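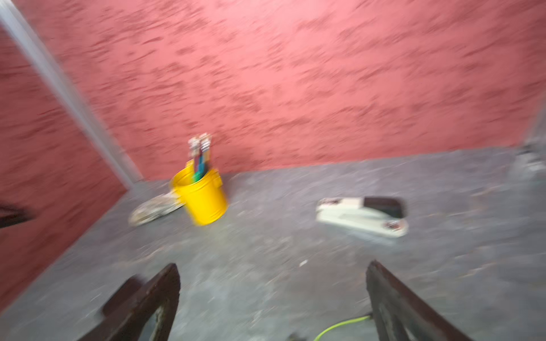

Reddish-pink panels, grey tabletop, yellow bucket.

Encombe Colour Words, version 2

What is in it

A single CSV of 900 answers to one question: what would you call this colour? People were shown a painted card and wrote down whatever they liked. Spelling is left as written, so expect "samon" and "terracota".

Columns: card, answer, age_band, first_language, notes. The notes column is mostly blank and you can drop it.

What it is supposed to show

The old write-up claimed that people who decorate for a living use more colour words than the rest of us. I doubt it. Only 38 of the answers came from decorators, and they were given paint charts to look at while they waited. Of course they wrote "dusty rose". I would have too.

I am also wary of the claim that pink and red are "where English speakers disagree most". The set has far more pinks than greens, so there was more room to disagree.

Known problems

The cards were handed out in a hall in Briltbridge under two kinds of lighting, and which one was on was not written down. Card 11 was reprinted in July and came out darker. Both printings share the same number. Age bands overlap at 40.

Using it

Fine for teaching people to clean up messy text. I would not use it to pick paint, or to say anything about how a whole country sees red. Please quote the version number, as the first one had the answers for two cards swapped.

Questions to Eftychia Vrettos. Last edited 19/06/2024.

Comments (3)

Emília Trnka
Is "brick" counted as a colour or an object? I get different totals depending.

Eftychia Vrettos
Neither, it's just what they wrote. You have to choose.

Boglárka Mészáros
The decorators did not all have charts. I was there and I didn't see any on our side of the hall.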